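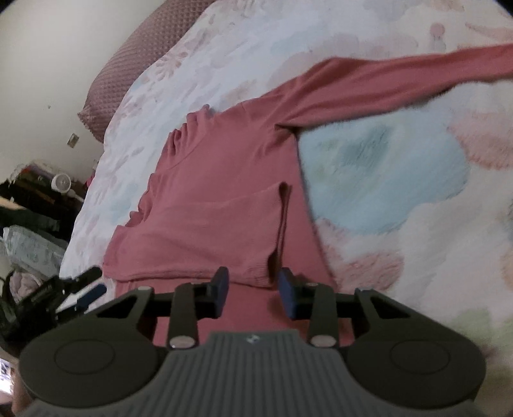 Shirt on the bed, fingertips over the hem.

Folding policy does great on length, terrible on sleeves — is it my demos?

Solo project, small budget. I collect shirt folding demos with two hand-held grippers, camera on each, then train a diffusion policy on it. Been at this since August. Everything gets done on a real bed with a flowered duvet because I wanted the policy to deal with a soft messy background and not a lab table.

Numbers so far. 30 test rollouts per checkpoint, same shirt. Old checkpoint (Dalura, trained on my first batch) got 22 complete folds. New one (Darko) has way more data, 1000 demos total, and it is worse on the sleeves. Bottom fold is nearly always fine. Then it goes for the sleeve and the fingers close above the cloth, or they grab a pinch of duvet along with the cuff and drag the whole lot.

What I changed between the two:
more shirts, long sleeve mostly
second person doing demos (my roommate, left handed)
started the sleeves from random spots, before they were always straight out

Loss curves look fine, validation too. That tells me nothing I guess. Is it the left handed thing? Should I throw out the new demos? Dont really want to, that was a lot of evenings.

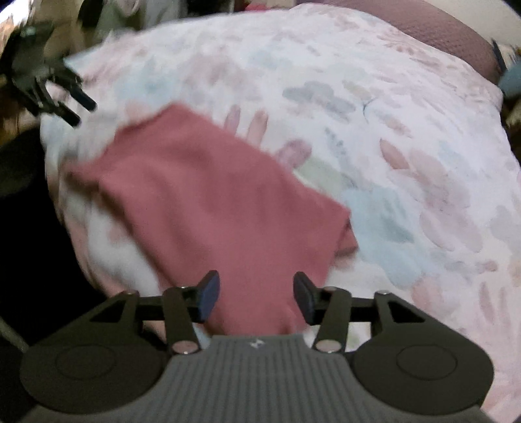

Fingers open over the cloth, other gripper off to the left.

Should add — both grippers record at the same time, each one's view is a separate input. No overhead camera. Action is relative pose plus gripper width.

Filed under: Robot Learning > Imitation > Cloth and soft objects

Ayuba Quansah replied

Don't throw anything out yet. Left handed is probably not it, but two people folding in a different ORDER could be. If you do right sleeve first and your roommate does left sleeve first, the policy has two good answers from the same start. Diffusion is supposed to cope with that, and mostly does, but if your action chunks are short it can flip partway and you get a hover or a close on nothing. Had exactly this on towels with a setup we called Ultach. Longer chunks fixed most of it. Agreeing on an order fixed the rest.

So before anything else:

1. Watch the new demos and tag which sleeve goes first. Boring, do it anyway.
2. Train on your demos only, then the roommate's only. Same number of each or the comparison is useless.
3. Run the same 30 starts for both. Tape marks or an overlay of the start photo so the shirt goes down the same way.

The grabbing duvet thing is a different problem imo. Wrist views only, pale print with pink in it, pink shirt. Up close a cuff edge and a petal are not that different, specially with blur. And depth from a single wide view is bad when the thing under the cloth squishes. Your human hand feels the duvet push back and corrects, the policy gets none of that. Try a few rollouts on a plain firm surface with the same checkpoint. If the pinches go away you know.

Also 22 of 30 is not a lot of trials. How many did Darko get? You never said. If it's a couple fewer thats noise.

second answer

get an overhead camera. wrist only for cloth is pain

third answer

Check your time sync. You said each gripper records its own stream. My Drundura runs had the two sides out by 2 frames and the one hand stuff was perfect, anything where one side holds and the other pulls went to garbage. Looked just like bad demos. Clap the fingertips together at the start of every recording where both cameras can see it, then line up on that. Took me one night to redo the lot.

Won't explain the old checkpoint being better unless you changed something in the recording too. New firmware, new cards, different frame rate? Worth a look tho.

Comment from the asker

Ok, went through part of the new batch. Sleeve order is all over the place, even in mine. Oops. Havent checked sync yet, and yes I did swap the memory cards for the new batch. Will do the plain surface test first as its the quickest, then the split training. Darko was clearly lower but I stopped that run early so I don't have a fair number, will rerun it properly with the same starts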